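Filed under: Break Rooms & Snack Shelves | Questions we get

Running a small snack corner: the questions that keep coming back

Most advice on office snack corners is written by people selling shelving. I've kept one going on and off since April, I have my doubts about a lot of that advice, and these are the answers I give when people ask.

Do we need special flooring under the shelves?

The Carkuvell brochure says you do. I don't believe it. Our corner stands on plain gray carpet and I'd choose carpet again, mostly for the noise. A can dropped on tile wakes up the whole floor. Crumbs are the price, and anyone who says their carpet "hides" crumbs hasn't knelt on it lately. If you have anything with a large glass panel nearby, run the vacuum slowly along the edge where the frame meets the carpet.
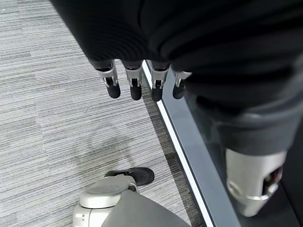
Are carpet tiles really easier to keep clean?

Easier to replace, maybe. I was told you could lift one out, rinse it, and drop it back in place in 5 minutes. Florencio Llorente tried it with a soda spill and spent most of an afternoon getting the corners to lie flat. Low pile helps. Stripes help too, at least with how things look from standing height. Beyond that, blot the spill, use cold water, and don't rub.

What about those spray-on stain guards?

Save your money. We put Pleranance on half the floor and left the other half alone, and by the end of the month I couldn't have told you which half was which.

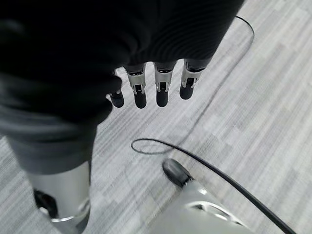

The one thing that made a difference was a mat in front of the drinks, and it was the cheapest mat in the store. People stand there to open their cans, so that's where the drips land. Shake it out when you restock and you can forget the spray.

Which shelf should the drinks go on?

Every guide says heavy things at the bottom. Fine for a warehouse. In a snack corner people want a bottle at hand height, and if it's down by their ankles they'll grab it by the cap and tip over its neighbors. I put soda on an upper shelf and chips on the one under it. Check the weight limit on your own unit first, and treat the number on the box with suspicion. Big bottles go toward the back, standing up. Cans can go anywhere they fit, though I wouldn't put short ones behind tall ones unless you enjoy throwing out expired soda.

Do chip canisters have to stand upright?

No. They store perfectly well lying down with the lid on. They also roll, so you need a front lip or a neighbor to wedge them. Upright is easier to shop from. I've stopped correcting people who put them back sideways.
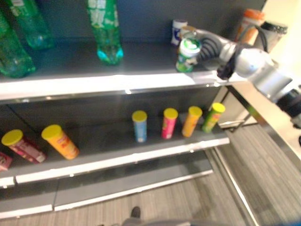

Soda on the upper shelf, yellow-lidded canisters on the one below.

Should we buy matching containers for everything?

I can't see why. Garrido wanted 300 dollars for a set of clear bins, and the whole pitch was that they'd make us tidier. Snacks already come in containers. If a package has a lid that closes, leave the food in it, where people can read the label and check for nuts. Bags are the exception. Get clips, and expect to lose 7 of every pack you buy.

Is a metal table worth having?

For wiping down, yes. For looks, less than you'd think. Brushed metal shows every smudge once the light hits it, and the polish sold for it (we tried Cletlow) looked good for about 2 days. A damp cloth and a dry one after it do the same job. Go with the grain. Scuffs don't come out, whatever the bottle promises, and I wouldn't hold off buying a used table over a few of them.

Can open snacks stay out on the table?

While someone's sitting there eating them, sure. After that they go back on the shelf or in the trash. I'm not persuaded by the "sharing table" idea, where things are left out all day so people will mingle. What I've seen is stale chips and a lid that belongs to nothing.

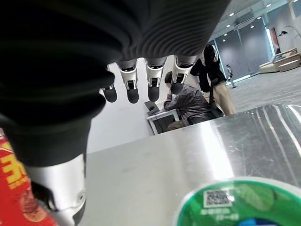

Baltasar Calvo wrote in to disagree: he says the sharing table works fine in his office as long as it gets cleared at noon and again before people go home, and that the trouble starts when clearing it is everybody's job. He also thinks I'm too hard on the clear bins.

He may be right about the clearing times. On the bins I'm staying put.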